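About Starier Textile Care

Starier is a contract laundry and garment repair company serving hotels, clinics and uniform programs. We operate 2 plants, one on Olell Street and one in the Nevville industrial park, and process work on a 24-hour or 48-hour cycle depending on the contract. 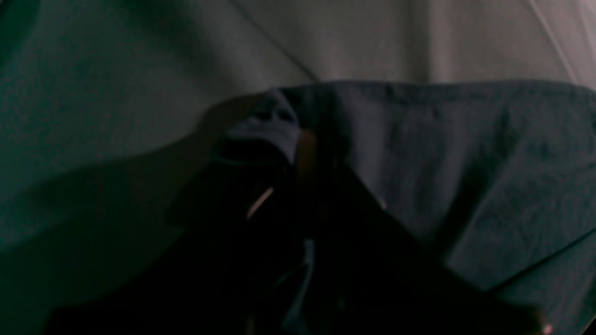
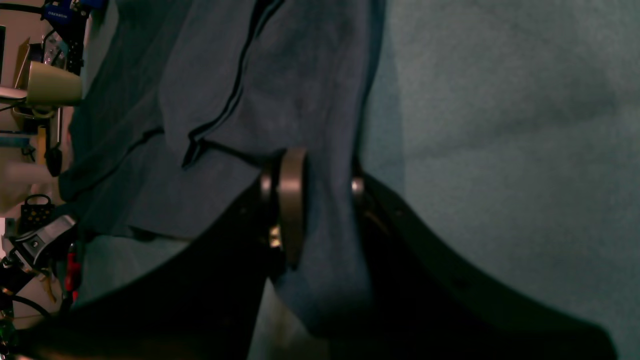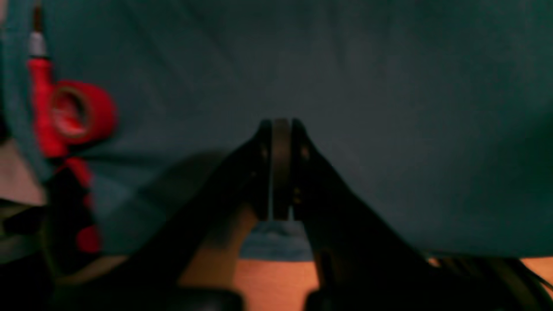 The company began as a repair shop for work clothing and added washing after several clients asked for both services on one invoice. Repair is still a separate department with its own intake counter. Dark fabric makes up a large share of what the department handles, and slate blue of the kind shown in the first two photos is a common shade in maintenance and transport uniforms. Dark shades are sorted by depth of color before washing and are never combined with white or pastel loads. Pieces with visible seam lines are checked along the full length of the seam, on both faces, before they are released to finishing.

Intake and tracking
Each piece received under a uniform contract is given a heat-sealed label with a contract number and a wearer number. Labels are read at intake, after washing, and at dispatch. A piece that misses a reading is placed on an exception list, and the list is cleared at the end of each shift. Flat linen is tracked by weight and is not labeled individually. Clients may request piece counts for linen at an added charge.

Washing
The Olell Street plant runs tunnel washers for sheets, towels and table linen. Nevville runs open-pocket machines for uniforms, small lots and items with special care instructions. Wash formulas are set by fiber content, soil class and color. We currently maintain 391 active formulas. A formula is reviewed when a client changes fabric supplier or when the rewash rate for that item goes above 3 percent in a calendar month.

Rinse water from the tunnel washers is filtered and reused in the prewash stage. Water hardness is tested at the start of each shift and the results are kept with the load records.

Repair and alteration
Repairs are graded at three levels. Level 1 covers buttons, snaps and short open seams. Level 2 covers zippers, patches and hems. Level 3 covers panel replacement and requires client approval before work begins. Matching thread is stocked for all contract colors. When a repair would cost more than the replacement value on file, the piece is returned untouched with a tag.

Szczepańska program
Szczepańska is our rental line for small restaurants and salons that do not want to own their linen. Stock is held at Nevville and exchanged weekly. The minimum contract is six months, with a stock adjustment allowed every May.

Service area
Pickup and delivery routes cover the city and the surrounding county. Route times are fixed by contract. Clients outside the service area may bring work to the Nevville counter, which opens at 7:00 a.m. Quotations are issued in writing and require a sample of each item, a fiber content label or supplier data sheet, and an estimate of weekly volume.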